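Unit 3: Collecting Demonstrations for Cloth Handling
Course notes, September term
Instructor: Mojtaba Fallahi
Laboratory supervisor: Meron Worku

3.1 Purpose of this unit

Students will plan, record and review a set of demonstrations in which two arms handle a single garment. The recorded set is used for training in Unit 4, and groups that arrive there with poor data will have to return to the bench. Please read these notes before your first session.

3.2 What counts as one example

An example (also called an episode) begins when the operator presses the start pedal and ends when both arms are back in the rest position. It contains the joint positions of both arms, the commands sent to both grippers, and the video streams. All streams must carry the same clock. An episode with a missing stream is rejected by the Viveo loader and does not count toward the group total.

Each group submits 176 episodes. Of these, 73 must start from a crumpled garment; the starting state of the rest is left to the group, but it must be entered in the log.

3.3 Views

The table view shows where the garment lies and what each arm is doing. The wrist view shows the contact between finger and fabric, often at the cost of everything else. A learning system trained on one view alone tends to fail at the grasp or at the approach, depending on which view was left out.

Table and wrist views, dark garment on patterned surface:

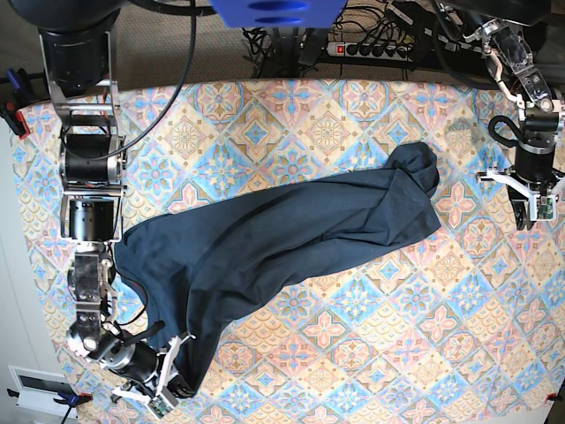
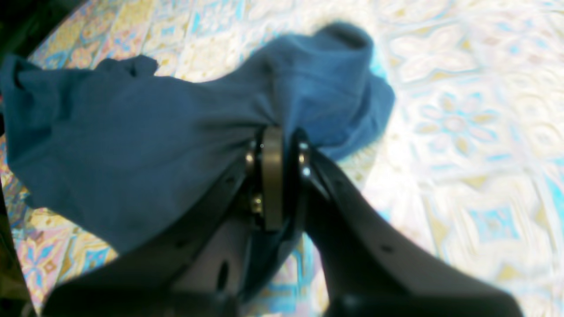
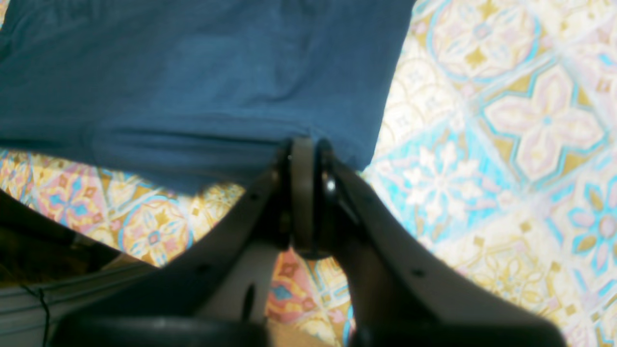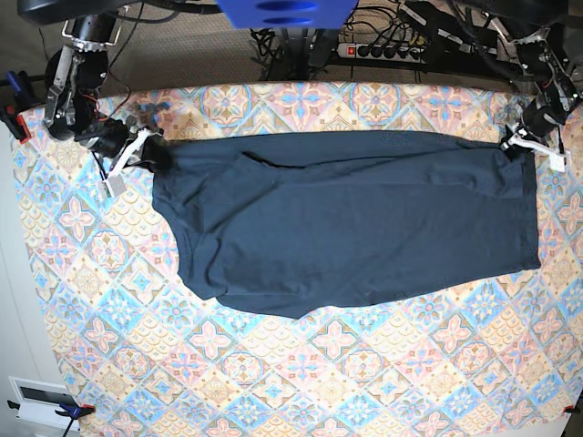 3.4 Varying the starting state

Repeating the same start many times produces a large file and very little information. Between episodes, lift the garment, drop it, and turn it by a different amount. Do not arrange it by hand into a shape that is easy to grasp. Operators do this without noticing, and the habit shows up later as a policy that works only for the person who trained it.

Change operators at least three times during a session. The log sheet has a column for initials -- fill it in at the time, as it cannot be rebuilt afterward.

3.5 Failed grasps

Keep an episode in which the operator misses, opens the gripper and tries again. Recovery is part of the skill. Discard an episode if a person reaches into the work area while recording is on, if an arm stops on a fault, or if the garment leaves the table. Mark discarded episodes in the log with a reason code (see the Pinel handout, second page).

3.6 Length and trimming

No episode may exceed 3000 time steps. Long pauses at the start should be trimmed, but pauses in the middle must stay as recorded. Trimming is done with the course script only.

3.7 Before the next meeting

Read the chapter by Oberholzer and Fuchs on labeling, and bring your completed log. Questions about the loader go to Andri Aebischer during laboratory hours.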